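Trabalho de grupo em simulação: arrumar copos com dois braços

Escrevo estas notas enquanto o código ainda está fresco. O clube de robótica dividiu-se este semestre em equipas de três, e a nossa (eu, a Mateja Tomić e o Damir Krasniqi) ficou com a tarefa bimanual: uma mesa, copos espalhados, dois braços, e no fim os copos têm de estar todos de pé numa zona marcada apenas por coordenadas. A orientação é da Ans Aerts, que reúne connosco à quarta-feira e lê o código linha a linha.

O repositório chama-se Stevetik. Não há robô físico nesta fase, todo o trabalho é em simulação.

Definição da tarefa

Um episódio começa com os copos em posições e orientações sorteadas. Alguns nascem de pé, outros tombados. O episódio é um sucesso quando todos os copos estão com a base assente e o centro dentro da zona de destino. Contamos como falha qualquer copo que saia da mesa, mesmo que o resto fique correcto.

A primeira versão do sorteio gerava copos interpenetrados. O motor de física resolvia a sobreposição no primeiro passo com uma força enorme e um dos copos era projectado. O Damir acrescentou uma rejeição por distância mínima entre centros, seguida de alguns passos de simulação com os braços parados para assentar os objectos. Só depois é que se grava o estado inicial.

Divisão entre os braços

Começámos com uma regra fixa: a mesa é cortada ao meio e cada braço trata dos copos do seu lado. É simples e evita quase todas as colisões entre braços. Tem um defeito evidente quando o sorteio põe quase tudo num lado, caso em que um braço trabalha e o outro espera.

A segunda versão atribui cada copo por custo, somando a distância da pinça ao copo e uma penalização se a trajectória cruzar o volume reservado ao outro braço. O volume reservado é uma cápsula por elo, actualizada a cada passo de controlo. A Mateja queria planeamento conjunto desde o início - provavelmente tinha razão, mas não havia tempo para o fazer bem.

Preensão pelo rebordo

Para os copos usamos a preensão pelo rebordo: um dedo entra na abertura, o outro fica por fora, e a pinça fecha sobre a parede. A alternativa, agarrar o corpo por fora, exige mais abertura e mais espaço livre em redor. O ponto de contacto é escolhido no lado do rebordo mais próximo da base do braço, com a aproximação alinhada ao eixo do copo.

Com a aproximação desalinhada, a ponta do dedo toca no rebordo antes de entrar e o copo roda. Corrigimos isto com um ponto intermédio acima da abertura, onde a orientação da pinça tem de convergir antes de começar a descida. O episódio 263 do conjunto de teste, com a pinça direita no copo rosa e a esquerda ainda sem nada, serviu-nos para afinar esta fase. 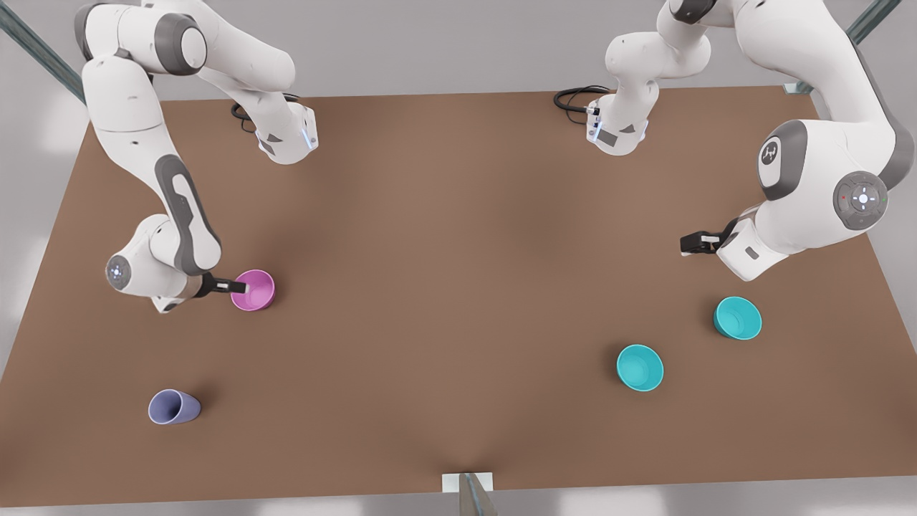 Copos tombados

O caso tombado precisa de uma estratégia própria. A abertura fica virada para o lado, e a aproximação vertical deixa de fazer sentido. O que temos é uma sequência em que a pinça agarra a parede superior do rebordo, levanta, roda o punho e só então pousa. A rotação consome muita amplitude na última junta, e em certas orientações iniciais o braço chega ao limite antes de o copo estar vertical. Nesses casos a tarefa passa para o outro braço, se este tiver alcance.

Resultados até agora

Corremos 974 episódios com a atribuição por custo e 894 terminaram com sucesso. As falhas concentram-se nos copos tombados perto do limite de alcance. Ainda não separámos as que vêm do planeador das que vêm do modelo de contacto, e sem essa separação o número diz pouco.

O coeficiente de atrito entre dedo e copo foi ajustado à mão, o que me incomoda. A Ans pediu uma varredura com 6 valores, mantendo as mesmas sementes em todos.

Por fazer

Varredura do atrito (Damir).
Registo do motivo de falha por episódio, em vez de um único booleano (eu).
Testar a passagem de um copo de uma pinça para a outra sem o pousar na mesa (Mateja).
Limpar o ficheiro de configuração, onde a distância mínima entre copos aparece definida em dois sítios com nomes diferentes.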